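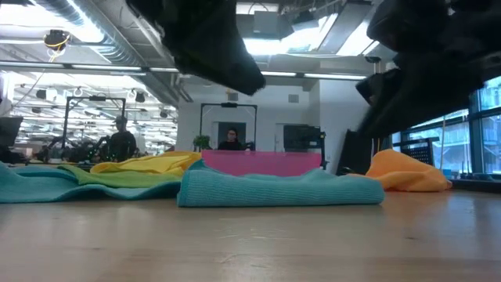
木桌上的青绿色织物，后方为粉红色箱子

主题：Re: [Echeverri街区邮件列表] 关于墙面作品选址、外摆区域及夜间施工的几点疑问

发件人：Edith Pacheco（Trosau区公共艺术与街区事务办公室）
收件人：Echeverri街区邮件列表全体订阅人
抄送：Femi Yusuf；Diễm Hầu；Marisol Ñahui

各位商户、住户及合作单位：

Duván Chávez先生日前在本列表提出的问题，涉及选址程序、外摆许可、施工时段和作品存续四个方面。其中若干事项也有其他订阅人以私信方式向本办公室询问，现一并在列表内答复，以便各方查阅。原信附于文末，未作删改。

一、关于墙面选址

本次Echeverri街墙面作品计划第一批共安排六处墙面，由本办公室会同Flanico文化中心实地踏勘后列入征集文件。踏勘时主要看墙体状况、业主意愿、行人视线以及是否妨碍既有消防标识。Duván Chávez先生提到，街道南段只有一处墙面入选，而北段靠近Flanico文化中心一侧较为集中，由此质疑名单偏向文化中心。

经核对踏勘记录，南段原先提名的墙面中，有两处因外墙抹灰层空鼓，须先行修缮；另有一处产权为多人共有，截至征集文件发布时，仍缺少其中一位共有人的书面同意。上述情况在踏勘记录中均有登记，但征集文件的附件只列出入选墙面，未列出落选墙面及原因。这一点确属疏漏，本办公室予以承认。补充附件由Femi Yusuf先生整理，完成后将发至本列表，并在办公室一层公告栏张贴。

两处须修缮的墙面，如业主在明年1月底前完成修缮并提交完工照片，可直接进入第二批名单，无须重新提名。共有产权的墙面，在补齐书面同意后按同样方式办理。修缮费用原则上由业主承担；业主确有困难的，可按区内沿街立面修缮的既有办法另行申请，申请表可到办公室窗口领取。该项申请与墙面作品计划分开审理，互不作为前提条件。

二、关于外摆区域与墙面作品的关系

有商户担心，门前墙面一旦列入计划，原有外摆桌椅将被要求撤除。对此说明如下：外摆许可与墙面作品计划适用两套不同的规定，墙面入选不影响许可的效力。许可有效期内，商户可照常经营，唯一的要求是在作品施工期间让出脚手架所需的场地。

脚手架的搭设和拆除由承揽单位Clekwood负责。根据该单位提交的方案，每处墙面占用人行道的天数原则上不超过30天，包含搭设、基层处理、绘制、罩面和拆除各道工序。遇连续降雨时，工期可以顺延，但Clekwood须在顺延前书面告知相邻商户，并抄送本办公室。商户未收到告知的，请直接与Diễm Hầu女士联系，由她向承揽单位核实。

Duván Chávez先生询问，占用期间的外摆费能否减免。现行规定中，因区属公共项目导致外摆区域无法使用的，商户可按实际占用天数申请抵扣下一期费用。抵扣不会自动发生，须由商户提出申请，附上占用起止日期的确认单。确认单由Clekwood现场负责人签字，一式两份，商户与承揽单位各留一份。请各位商户在脚手架搭设当日即索取确认单，事后补签往往难以核对。过去几次道路工程中，不少抵扣申请正是卡在这一环节，延误了很久。

另有商户提出，希望将外摆区域临时移至街道对侧。对侧人行道净宽不足，且设有盲道，本办公室不能同意此项请求。如商户之间自行协商，共用许可范围内已有的外摆区域，本办公室不持异议，但双方须事先书面备案，写明共用时段、桌椅归属以及清扫责任。

三、关于征集与评审

征集面向个人创作者和团体，不限居住地。提案应包括一份墙面整体设计稿、一份颜料与罩面材料说明，以及一段面向街区居民的文字介绍。文字介绍请使用平实的语言，将与作品照片一同刊登在街区导览图上。
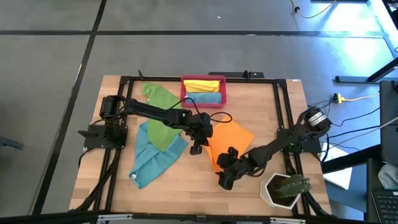
评审分初审和街区意见征询两个步骤。初审由Flanico文化中心牵头，只审查提案是否完整、材料是否适合室外使用、内容是否违反现行广告与标识规定。通过初审的提案，将在文化中心前厅公开陈列，任何住户和商户均可填写意见单。意见单须注明所评墙面的编号，可以不署名，但请注明是住户、商户还是访客，以便分类统计。

Duván Chávez先生建议，墙面紧邻的商户应对设计稿享有否决权。本办公室对此作过讨论，决定暂不采纳。墙面业主签署同意书时已保留对最终稿的确认权，若再赋予相邻商户否决权，同一面墙可能出现多个意见相左的否决人，创作者将无所适从。作为替代安排，紧邻商户可在陈列期间要求与创作者面谈一次，由Marisol Ñahui女士负责约定时间并作书面记录，记录随提案一并提交，业主在确认最终稿之前可以查阅。

还有订阅人问及商业标识。作品中不得出现任何商户的名称、商标或可识别的产品包装，墙面业主自己的店铺也不例外。业主原有的手绘店招如确有保留价值，请在提名墙面时一并说明，由创作者在设计中避开，不得覆盖后再行重绘。南段面包店侧墙上的旧字即按此办理，该处设计范围已在征集文件中相应缩减。

每处墙面的材料补贴上限为2000元，凭票据报销。脚手架费用由本办公室与Clekwood另行结算，不计入上述补贴。创作酬金的标准见征集文件正文，此处不再重复。有创作者来信询问能否预支材料费，目前财务规定不允许预付，但颜料和罩面漆可由本办公室代为订购，费用从补贴中扣减。需要代订的，请在提案中写明品种、色号和用量。

四、关于施工时段与噪声

Clekwood最初提交的方案中，包含夜间进行基层打磨的安排，理由是日间行人较多。方案在本列表公布后，收到多封住户来信反对，其中以Echeverri街中段楼上住户为多。经与承揽单位商定，夜间打磨已从方案中删除。打磨和冲洗一律在上午商户开门前后至午间进行，午间至下午餐饮营业高峰时段停止产生粉尘的作业，绘制本身不受此限制。

餐饮商户关心粉尘和气味问题。基层打磨须使用带吸尘装置的工具，并在脚手架外侧加挂密目网。罩面材料限用水性产品，溶剂型产品一律不得进场。如发现现场存放溶剂型产品，请记录时间和位置后通知本办公室，不必与工人争执。冲洗墙面产生的污水须收集后外运，不得排入沿街雨水口。前两年更换路灯时，曾有施工废水流入雨水口，给低处几家店铺的地下室造成麻烦，该要求已据此写入合同。

街道不因墙面作品施工而封闭。货车卸货仍按现有时段执行。脚手架位置与卸货区冲突的只有北段一处，届时将临时启用相邻路口的卸货位，标牌由本办公室设置。

五、关于作品存续与维护

Duván Chávez先生最后一问，即作品完成后由谁维护、能保留多久，征集文件中的表述较为简略，现补充说明。业主同意书约定的保留期为三年，期满后由业主决定继续保留、邀请新的创作者重绘或恢复原状。保留期内如出现涂鸦覆盖、局部脱落等情况，由本办公室通知原创作者，创作者有优先修补的权利；创作者在接到通知后30天内未答复的，本办公室可另行安排修补，并在修补前再次书面告知。

保留期内房屋出售的，业主应将同意书作为附件移交买受人。如因结构安全需要拆改墙体，安全要求优先，业主只须在动工前通知本办公室，以便对作品拍照存档。创作者无权以作品完整性为由阻止必要的结构维修，这一条已列入创作者须签署的协议，请各位提案人在签署前仔细阅读。

作品照片的使用权也有订阅人问及。街区导览图和本办公室的公告可无偿使用作品照片，并注明创作者姓名。商户若将作品图样印在菜单、纸袋或其他出售物品上，须自行取得创作者许可，本办公室不代为授权。行人和顾客日常拍照不受限制。

六、其他事项

街区导览图的文字稿由Marisol Ñahui女士汇总。各商户如需更正店名、营业时间或门牌号，请直接来信，不要在提案意见单上填写，以免遗漏。导览图不收取刊登费用，任何以导览图名义上门收费的行为均与本办公室无关。

有住户建议在作品揭幕时举办沿街集市。此事涉及临时占道、用电和垃圾清运，需另行申报，本办公室目前没有相应预算。如商户有意联合申办，Femi Yusuf先生可以提供往年的申报材料供参考。申办单位应为已登记的团体，个人名义的申请无法受理。

最后，请各位在回复本邮件时保留主题行中的列表名称，并删去与所谈事项无关的引文。涉及个人合同、租金或产权纠纷的内容，请勿发至列表，可直接寄至办公室信箱。本列表存档对全体订阅人开放，已发出的邮件无法撤回。

此致

Edith Pacheco
Trosau区公共艺术与街区事务办公室

Duván Chávez于2018年12月8日写道：

> Pacheco女士及列表各位：
>
> 我在Echeverri街南段经营餐馆，已仔细读过墙面作品计划的征集文件。总体上我支持这项计划，街坊中大多数人也持同样看法。但有几点文件没有写清楚，希望办公室能够公开答复。
>
> 第一，南段为何只有一处墙面入选？我知道至少有三户业主提名过自家的墙，后来都没有下文，既没有收到拒绝通知，也没有人说明原因。北段的墙面则集中在文化中心附近，难免让人产生联想。
>
> 第二，脚手架搭起来以后，门前的桌椅怎么办？外摆费是预先交的，如果有一段时间不能使用，费用能否减免，或者允许我们暂时摆到街对面去？对小店来说，这不是一笔可以忽略的数目。
>
> 第三，设计稿的取舍，紧邻的商户是否有发言权？客人每天坐在墙下用餐，墙上画什么，对我们的影响比对路人大得多。我认为紧邻商户应当可以否决不合适的设计。
>
> 第四，方案里写了夜间打磨。楼上有老人和孩子，请重新考虑。如果改在白天，也请避开午餐和下午的营业时间，粉尘落在餐桌上，是没有办法向客人交代的。
>
> 第五，作品画好以后归谁管？前些年街口那面墙也画过，褪色以后一直没有人过问，最后是业主自己出钱刷白的。这次如果仍是同样的办法，不少业主恐怕不愿再签字。
>
> 以上问题，恳请在提案截止之前答复。
>
> Duván Chávez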